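How to Clear a Slow Bathroom Sink Drain and Clean the P-Trap

By Hye-jin Oh

A washbasin that drains slowly usually has one of two problems: hair wound around the stopper, or soap residue packed into the trap. Both can be fixed without chemical drain cleaner. Caustic cleaner left in a blocked pipe also makes the trap hazardous to open, so if it has already been used, flush the drain with plenty of water and wear goggles before going further.

What you need

Bucket, at least 8 quarts
Slip-joint pliers
Plastic drain strip with barbs
Bottle brush
Rubber gloves
Flashlight
Replacement slip-joint washers, 1-1/4 inch (most bathroom sinks)
Old towel

Step 1. Remove the stopper

Lift-out stoppers pull straight up or unscrew counterclockwise. Pop-up stoppers are held by a pivot rod behind the tailpiece. Loosen the retaining nut by hand, slide the rod back far enough to free the stopper, and lift it out. Note which hole in the clevis strap the rod passes through. Brimen and Laaksonen pop-ups use the same arrangement; the older Itance model has a spring clip on the strap that must be squeezed first.

Step 2. Clear the tailpiece

Feed the drain strip down until it stops, turn it a half turn, and pull it up slowly. Repeat until it comes up clean. Run the faucet for 10 seconds. If the water drains at once, go to Step 5.

Step 3. Open the trap

Set the bucket under the trap. Loosen the two slip nuts, starting with the one at the wall side. Plastic nuts should turn by hand. If pliers are needed, pad the jaws with the towel. Lower the trap level and empty it into the bucket.

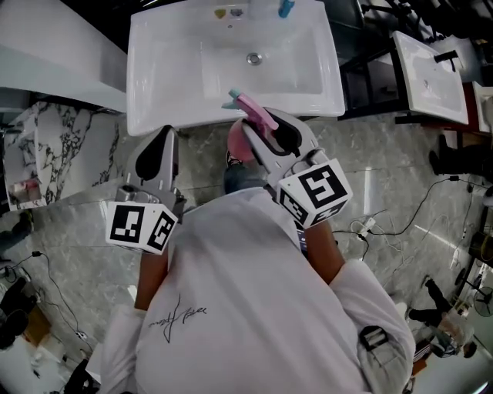
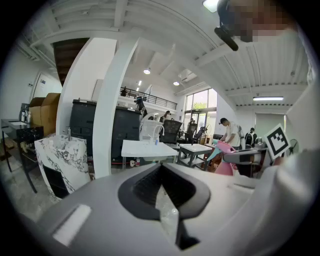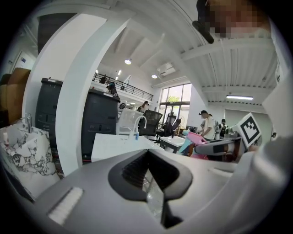 Do I have to shut off the water supply before taking the trap off?

The trap is on the drain side, so the supply valves can stay open as long as the faucet is kept closed. If other people are in the house, close both valves under the basin anyway.

Step 4. Clean and inspect

Brush the trap in a different sink or outdoors. Check the washers for flattening and cracks. A washer that has taken a set will often leak when reused. Look into the wall arm with the flashlight. If the arm is blocked, a 1/4-inch hand auger will reach most clogs. The Bullora auger has a drum lock that should be tightened before cranking.

Metal traps with pitting on the lower bend should be replaced. Do not sand them.

Step 5. Reassemble

Fit each slip nut first, then its washer, with the beveled side facing the threads. Hand-tighten both nuts with the trap aligned, then add a quarter turn. Refit the stopper and the pivot rod in the same clevis hole.

Step 6. Test

Close the stopper, fill the basin to just below the overflow, and release it. Wipe each joint with a dry paper towel while the water runs out. Check again after 13 minutes. A joint that shows moisture gets another eighth of a turn. If it still drips, take it apart and reseat the washer.

Maintenance

Pull the stopper and clear hair once a month. Rinse with hot tap water afterward. Boiling water can soften PVC joints and should not be used.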